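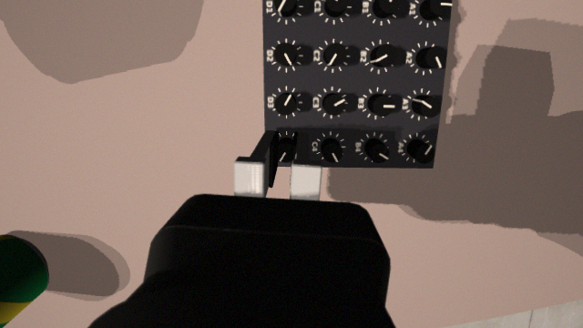
Knobs with their labels turned sideways, D1 and C1 among them.

Print this page | E-mail to a friend

Section 3: Filling your almanac

Right, you've got Pulteo open and an empty calendar staring at you. I filled mine from old newspapers and my uncle's quiz notes (what a treat that was!), and I'd start with January while you're still finding your way.

1. Click January, pick a day and choose New Entry. Type the year first, then one sentence on what happened. Pulteo sorts by year, so don't fuss over the order.

2. Add your source in the small box underneath. I skipped this for my first 50 entries and spent a miserable weekend putting it right.
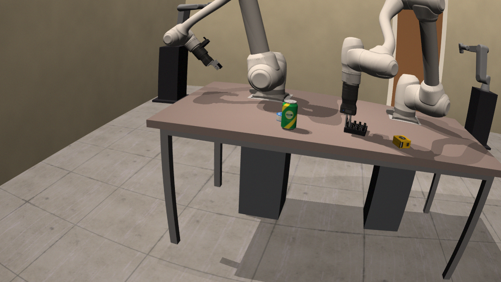

3. Tag births and deaths separately. Someone who was born and died on the same date needs two entries.

Note: each entry holds 227 characters, spaces included.

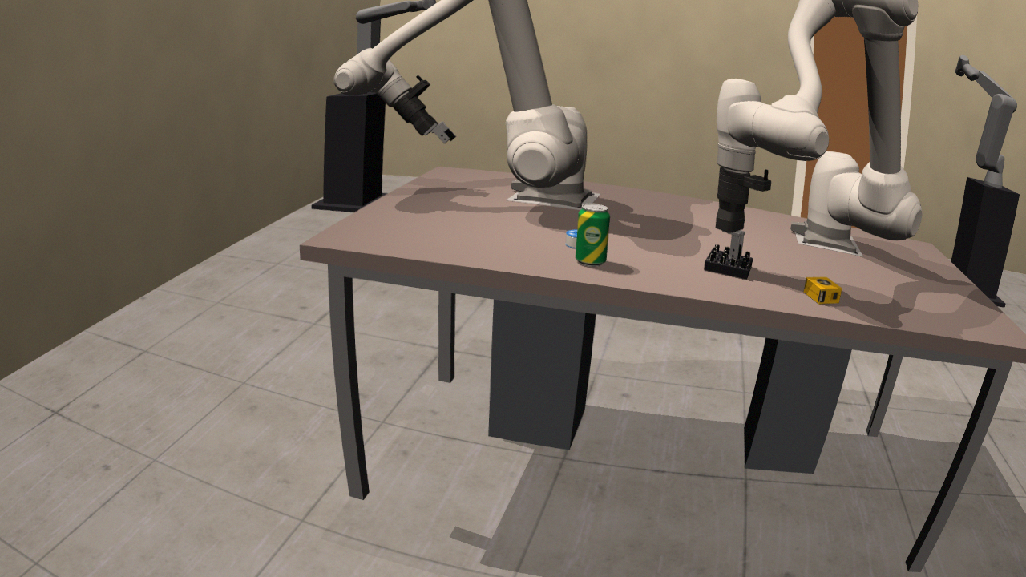

Short entries read best aloud, especially if your almanac is going out on local radio like mine. Have a go on something ordinary before you tackle kings and battles. The yellow and black tape measure on that table would do nicely – when were they first sold, who made them, one line and stop!

Caution: old-style and new-style dates will catch you out. Dardo Toledo put me on to the Birnov tables for converting them, and I keep a copy by the keyboard.

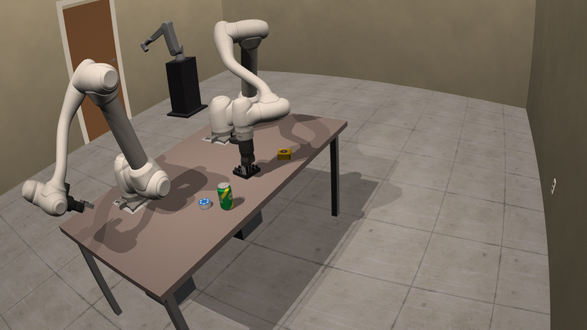 4. Press Save Day, then Back Up. The free version stops at 1,000 entries.

3 comments | Share

Related:
Moving your almanac over from Plurnis
Printing a wall calendar
The Escobar list of leap-day births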